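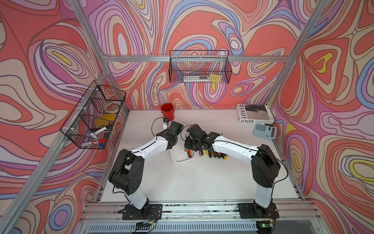 Screwdrivers out, red cup standing by.

Home | News | Workshop Notes | Swap Shelf | Contact

WORKSHOP NOTES: THE GREAT SCREWDRIVER AMNESTY

Last month's newsletter asked members to look in their coat pockets, glove compartments and kitchen drawers for any screwdriver that might have started life at Molla Street. The response was moving. One came back in a birthday card. Another was left on the step in a bread bag at some hour before 7 a.m., by a person who evidently did not wish to talk about it.

We are grateful, and we are also still short of a small Phillips. It is always the small Phillips. If you have it, you know who you are, and your glasses are presumably in excellent repair.

The returned ones were laid out on the white table for sorting on Sunday, which is when the old argument about storage came up again. Haruto Ishida is in favor of a rack on the wall, with a painted outline for each tool, so that an absence can be seen from across the room and felt as a reproach. Musyoka Kaijage is in favor of putting them in a container and getting on with your life. Both positions have been held since the workshop opened and neither has moved an inch.

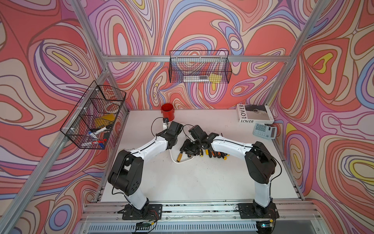
The rack party has history against it. The last rack was a Torent, bought secondhand, and it came off the wall with 40 tools on it during the annual meeting, in the middle of the budget. Nothing was broken except the mood. The container party has its own problem: any pot big enough to hold the long ones swallows the short ones whole, and you end up tipping the lot onto the table to find what you want, at which point you may as well have left it there.

So for now we have a compromise that pleases neither man. Handles toward you, shafts toward the back, on the table, until the end of May. Please put them back the same way. Stirring paint with a flathead remains against the rules, and yes, we can tell.

A word on the walls, as three of you have written in. The swirls are staying. We know they are loud. Two people have told us they find them soothing and one has asked if they are meant to be a map. You do stop noticing after a while, although a dropped fitting against a plain white tabletop is a good deal easier to find than anything was on the old brown bench, so keep your eyes down and you'll be fine.

Last item. Things that are not tools have begun to gather at the back of the table, as they do on any flat surface left alone for an afternoon. If you're missing some reading matter or would like to do sums again, come in and have a look before it all goes to the Swap Shelf. 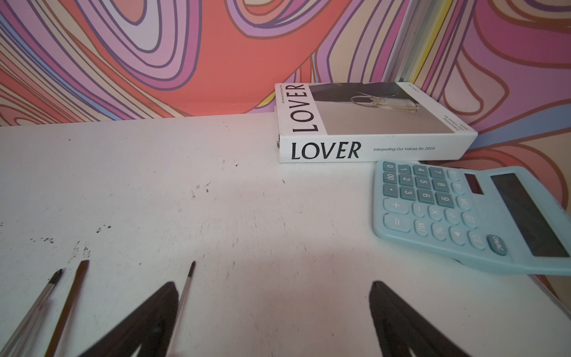

At the back of the table: one copy of LOVER, one light blue calculator.

Recent items
- Swap Shelf: the Rezaei lamp is still free and still heavy
- Fidodus sander, second warning
- Who has the key to the side gate?
- Annual meeting: what we can remember of the minutes

Molla Street Workshop Newsletter. Questions and screwdrivers to the front desk. All rights reserved. Back to top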